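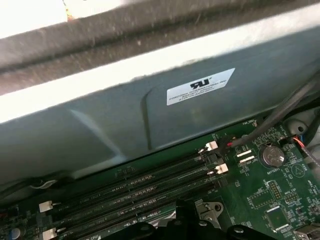

Bracket over the green motherboard, dusty along the top

Garnby Tinkerers Forum > General Chat > Moving house with a lot of old computers

pillbug_lara
Okay, so we're moving in August, from Garnby out to the other side of Grasso, and I need advice from people who own too much stuff. I have old desktops, I have parts of old desktops, I have monitors that weigh more than my dog. The first moving company came out, looked in the garage for maybe a minute, and quoted me $1,859. The second one did it over the phone for $839 and then said "electronics extra" without telling me how much extra. My husband says rent a truck and do it ourselves. My back says no. What have you all done?

stovepipe
$839 over the phone is never $839. I had one of those. They got to the new place and wanted more money before they'd open the door of the truck. Get it in writing or walk away.

Sugeng W.
Stovepipe is right about getting it in writing, but I wouldn't rule out the cheap one. Ask them to come look. If they won't come look, there's your answer.

For the desktops, take the big graphics cards out if you have any, wrap them separately, and lay the towers on their side so the board is flat on the bottom. Blow the dust out before you pack, outdoors. You don't want that in the new house on day one.

marmaladetruck
I'm going to disagree about laying them down. I've moved mine standing up, belted in the back seat like children, three different times and never had a problem. Movers stack stuff on anything that's lying flat!

Sugeng W.
Sure, if they're in your own back seat. She's talking about a moving truck with a couch in it.

marmaladetruck
So put them in the car. That's my whole point. Couch goes with the movers, computers go with you.

pillbug_lara
We have one car and it's a hatchback, and the dog gets half of it, so I'd be making a lot of trips. It's not a short drive either, you have to go all the way around through Huvbridge now that they've closed the road by the quarry.

oldhat_rick
Unpopular opinion: don't move them. When did you last turn on any of it? We moved two years ago and I paid good money to haul boxes that are still taped shut. My wife wrote the date on them with a marker so I'd have to look at it.

pillbug_lara
Rude, but my husband just read that over my shoulder and now he wants to buy you a beer.

oldhat_rick
Tell him I'll take it.

tansy
I don't agree with Rick at all, sorry. Once you toss it you're going to need it, and the stuff I let go of in my last move now costs silly money used. Keep the weird things, get rid of the boring things. Nobody needs a box of beige keyboards.

stovepipe
I need a box of beige keyboards.

tansy
Of course you do.

Sugeng W.
On boxes, go small. Liquor store boxes are great, they're made for heavy stuff and they're free. I packed everything in those big wardrobe boxes once and the bottom fell out on the stairs. Also Cloker rents plastic totes with lids, 16 to a set, and they pick them up when you're done. I liked them a lot.

marmaladetruck
Seconding the totes. This I will agree with Sugeng on.

pillbug_lara
Update for whoever's still reading. The cheap company came out (they did come look!) and the new number, in writing, with electronics, is $1,817. So all that fuss and it's $42 less than the first guys. I'm going with the first ones, they answered every call and the man was nice to the dog. The totes are ordered. I filled the trunk for the recycling place this morning and then took two things back out of it, so Rick, you get partial credit.

oldhat_rick
What were the two things?

pillbug_lara
A trackball and a modem.

tansy
Good choices. Is the trackball the big one? If you ever change your mind, message me first.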